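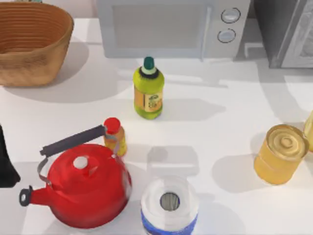 Procès-verbal de la réunion du groupe de travail « Eau chaude et ventilation »
Résidence Buenaventura, bâtiments A à C
Séance du 28 août 2018

Présents : Lucyna Stępień (présidence), Wilfredo Dumlao, Remedios Dizon, Juwita Kusuma (secrétaire de séance)
Excusée : Remedios Panganiban (pouvoir à Mme Dizon)
Ouverture : 18 h 10

1. Approbation du procès-verbal précédent

Le procès-verbal est adopté avec une correction au point 4 : lire « clapet anti-retour » au lieu de « vanne d'isolement ». M. Dumlao demande que les annexes soient désormais paginées. Accepté.

2. Ventilation mécanique des cuisines

M. Dumlao présente les relevés de débit effectués dans les 86 logements raccordés au réseau d'extraction. Dans 21 logements, le débit en position haute est inférieur à la valeur de consigne. Les écarts se concentrent sur les deux derniers niveaux du bâtiment B – colonne nord pour l'essentiel. L'entreprise Herix, titulaire du contrat d'entretien, attribue ces écarts à l'encrassement des bouches et à un défaut d'étanchéité du caisson en toiture.

Mme Stępień rappelle que le nettoyage des bouches incombe à l'occupant, celui des conduits à la copropriété. Mme Dizon signale que plusieurs occupants ont remplacé la bouche d'origine par un modèle non réglable. Le remplacement est à la charge du logement concerné, après mise en demeure écrite.

Discussion sur le raccordement de hottes motorisées au conduit collectif. Le règlement l'interdit (article 14, alinéa 2). Trois cas constatés au bâtiment C. Les hottes à recyclage restent autorisées.

Décision : Herix reprend l'étanchéité du caisson B avant la remise en chauffe. Nouvelle mesure dans les logements non conformes une fois les travaux terminés. Adopté à l'unanimité.

3. Production d'eau chaude sanitaire

Température de départ relevée à 58 °C, retour de boucle à 49 °C au bâtiment A. Le retour est insuffisant et doit être maintenu au-dessus de 50 °C en tout point de la boucle. Deux causes envisagées : déséquilibre des pieds de colonne ou circulateur sous-dimensionné. Mme Kusuma indique que le circulateur a été changé en mars et que sa courbe correspond au point de fonctionnement calculé. L'équilibrage est donc examiné en premier.

Deux offres ont été reçues pour l'équilibrage :
– Clostosholm : réglage des vannes existantes, rapport de mesure par colonne, sans fourniture ;
– Plikemholm : dépose des vannes existantes et pose de vannes thermostatiques, garantie de 10 ans sur le matériel.

M. Dumlao fait observer que l'offre Plikemholm ne comprend ni la vidange partielle ni la reprise du calorifuge. Les deux offres ne sont pas comparables en l'état. Mme Stępień propose de demander à Plikemholm un chiffrage complété et de suspendre le choix. Mme Dizon s'y oppose, le délai de pose étant d'environ six semaines.

Vote sur la suspension : trois voix pour, une contre, une abstention (pouvoir de Mme Panganiban). Adopté.

4. Compteurs divisionnaires

Le parc comprend 109 compteurs, eau froide et eau chaude confondues. La télérelève fonctionne sur les bâtiments A et B. Au bâtiment C, le concentrateur perd la liaison la nuit et les index sont transmis avec un jour de retard. Le fournisseur demande le déplacement de l'antenne vers la gaine palière du troisième étage. Percement à prévoir dans une cloison coupe-feu, rebouchage au mortier adapté avec attestation.

Mme Kusuma demande le plan de la gaine avant tout percement. M. Dumlao le transmettra.

5. Divers

Mme Dizon signale des traces de condensation dans le local à vélos du bâtiment A. La grille basse est obstruée par des cartons. Affichage d'un rappel dans le hall.

La clé du local technique C n'a pas été restituée par l'ancien prestataire. Changement du cylindre si elle n'est pas rendue avant la prochaine séance.

6. Actions

M. Dumlao : plan de la gaine palière C, commande des travaux de caisson à Herix.
Mme Stępień : courrier à Plikemholm, mises en demeure relatives aux bouches et aux hottes.
Mme Dizon : affichage local à vélos, relance pour la clé.
Mme Kusuma : relevé des températures de retour par colonne, bâtiment A.

Séance levée à 19 h 55. La date de la prochaine séance sera fixée à réception du chiffrage Plikemholm.

La secrétaire de séance, Juwita Kusuma
La présidente, Lucyna Stępień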